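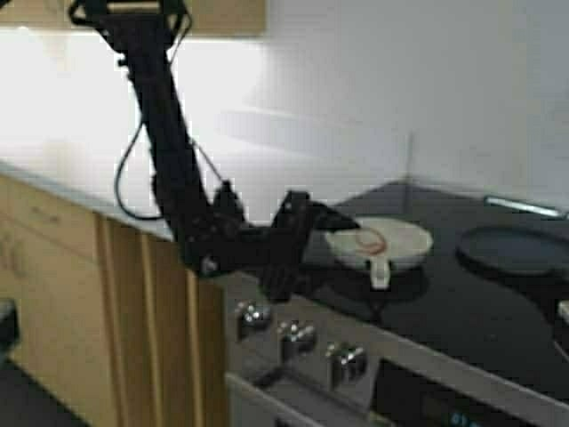 Fourth week of cooking my way through Mal-soon Bang's soup book. Tonight was the radish and beef one, page 41 in my copy. Thread.

The recipe wants brisket soaked in cold water first. I gave it half an hour, changed the water once, then simmered it with an onion and the green ends of the leeks.

Radish goes in later than I'd have guessed. She cuts it in thin squares. Mine were thicker at one side because my knife needs sharpening. 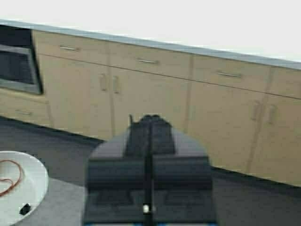 The stock was cloudy at first. I skimmed it for a while, turned the heat right down and left it alone. By half past six it had cleared enough to see the bottom of the pot.

Seasoning: soup soy sauce, 2 cloves of garlic, salt at the end. The corner shop had no soup soy so I used ordinary and less of it. The colour came out darker than in the book.

Ok-hee Bae messaged to say her mum fries the radish in sesame oil before any liquid goes in. The book doesn't do that. I'll try it her way in January when the radishes are better.

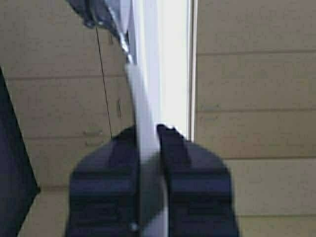

Gripper holding a long white strip.

We ate it with rice and the last of the kimchi. I had 2 bowls. It needed more pepper than the recipe gives, and the beef could have had another twenty minutes.

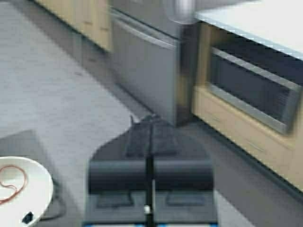

Leftovers are in the fridge for lunch. The fat sets on top overnight and lifts off with a spoon, so I'm not bothering with it now.

Several people asked where I buy brisket. Langlois, the butcher behind the station. Ask for it in one piece. They close at four.

Next one is the dried pollock soup. I still need to find the pollock. If anyone has seen it in Beltska or anywhere near, let me know.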